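Old minidisc recordings of our band: best way to get them onto a computer?
Posted in Home Audio and Formats, 6th June

Hi all, longtime reader, first time I've needed to ask something. My old band (we were called Runa, and no, you haven't heard of us) recorded every rehearsal on MiniDisc, and I've just brought the whole box home from my parents' place. There are 173 discs in there. Most are mono, long play, recorded with one stereo mic hung off a lamp, and a few are proper desk mixes from gigs that I'd really love to save.

My player still works but it only has a headphone socket and an optical input, no optical output. So as far as I can tell I'm stuck with a cable from the headphones into the computer, playing everything in real time, which makes me want to lie down. My bandmate says there are units that can send the files over USB, but then someone else told me those only work with discs recorded on that same machine. Which is it? Also, do I need a separate sound card, or is the little jack on a laptop good enough? My sister has an old gray one she says I can use for this.

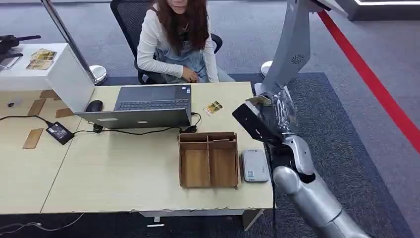
The laptop on the desk

I don't have a huge budget. I'd rather spend it on a decent player than on software, but I'm open to being told I'm wrong! Oh, and about 0 percent of the discs have track titles, if that matters.

Jagadeesh Thomas

Fliva
Just use the headphone out. Volume at three quarters, hit record, go make dinner. It's rehearsal tapes, you won't hear the difference. I did all mine that way and I've listened to them exactly twice.

Lazarević
Okay, I'm going to disagree a little with the post above, mostly because of those desk mixes. You only want to do this once, so it's worth a bit of trouble.

Your bandmate is half right. Most of the portable units with a USB socket could only send music to the disc, and wouldn't give it back. The later Hi-MD machines were the ones that could upload your own recordings, and the very last Sony one, the MZ-RH1, will also upload ordinary old MiniDiscs that were recorded on something else. It's the one everyone wants, so the prices are silly. There are also people who have worked out how to pull the audio off some of the regular NetMD portables with free browser software, and that has gotten really good. Look up your exact model before you buy anything, you might get lucky.

If you end up going real time after all, it isn't so bad. I did 204 discs over one winter, a couple every evening while I was doing other stuff, and I kind of missed it when it was over (my wife did not). What helped me:

Get a home deck with an optical output and a cheap interface with an optical input. Then you never have to think about levels. Do check that your long play discs will play on it, the really old decks can't handle MDLP and you just get silence. The old mono mode is fine on anything.

About the laptop jack, be careful, a lot of them are headphone out plus a mono mic in, and you'd lose half of your stereo gig recordings without noticing. I did this to 17 discs before I caught it. A basic USB interface with a stereo line in costs less than a night out.

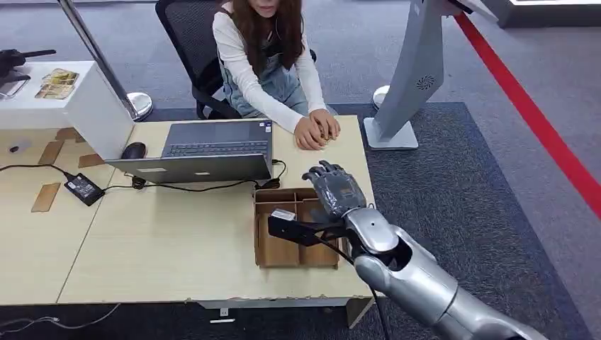 Save everything as WAV first and make the small files later. And write a number on each disc and put the same number in the file name, before you start, because with no titles you will get lost by the second evening. I also typed a few words for each one as I went, stuff like "long argument about the bridge, then a good take," and those notes are now my favorite part of the whole archive.

Don't throw the discs out when you're done! They hold up well, mine from the nineties still play without a skip.

Adgate
Agree with Lazarević on the deck. One small thing to add: if a disc won't read, try it in a different machine before giving up on it. I had one that three portables refused and a big old living room deck played all the way through. And whatever you do, don't press record or edit on a disc that's acting up, slide the little tab open first so nothing can get written to it.

Would love to hear some Runa when you're finished, by the way.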